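Right, chilli thread. Been promising this one for ages. Red ones, what I do with them, what I get wrong
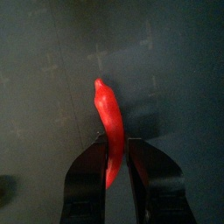 Branwen Meredith
Cook and allotment nuisance. Supper club, preserves, moaning about slugs
24 June 2021

1/ Look at the colour on that. Proper red all the way down to the point. No green stalk on it either, so one job fewer

2/ Bent ones taste the same as straight ones. People at the market go digging through the crate for straight. Leave me the wonky ones please, I'm chopping them anyway

3/ What I look for: smooth skin, bit of a shine, firm when you press the shoulder end. Wrinkly is fine for drying, rubbish for pickling. Goes to mush in teh jar

4/ Heat. Can't tell from the outside, stop asking me. Cut a sliver off the pointy end, touch it to your tongue, then a sliver from higher up near the seeds. Second one is the one to believe

5/ Gloves if you're doing a batch. I don't wear them for one chilli and I regret it every single time. Contact lenses out FIRST

6/ Sauce, since three of you have messaged. 200 g red chillies, 700 g tomatoes, 8 cloves garlic, salt, slug of cider vinegar. Roast the lot till the edges catch. Blitz. Back in the pan till it plops

7/ Don't lean over the pan when the vinegar goes in. Window open. Dog out

8/ Seeds in or out? In for me, out for my sister's jar. Label them. I didn't label them at Easter and she's still going on about it

9/ Blender is an old Uvitz, lid held on with my hand and a tea towel. Does the job. Had a fancier one from Plasard for a bit, couldn't get the smell of garlic out of the seal so it went to the charity shop - sorry whoever bought it

10/ Freezing - yes, whole, raw, straight in a bag. Grate from frozen onto eggs. No thawing, they go floppy and you'll lose a fingertip trying to slice one

11/ Drying. Thick fleshed ones go mouldy in the middle if you hang them in this country, I've tried it. Split lengthways, lowest oven, door open a crack. Takes all afternoon. Turn them when you remember

12/ Someone asked about the variety. Mine are Zarine, from a seed swap, packet had nothing else on it. Slow to get going, sown on the windowsill in Febuary. Anyone growing Dogbe? Worth the space or not?

13/ Next supper club menu has a chilli and apricot thing with the lamb. Made over 800 g of it for the last one and it all went, one table asked for spoons

14/ Milk not water if you overdo it. Or yoghurt. Or bread and a sit down

15/ Oh and salt the chopped ones overnight before you pickle. Drain, don't rinse. Forgot to put that in, meant to go after 3

16/ Hands washed twice, still rubbed my eye. Back later with the pickle amounts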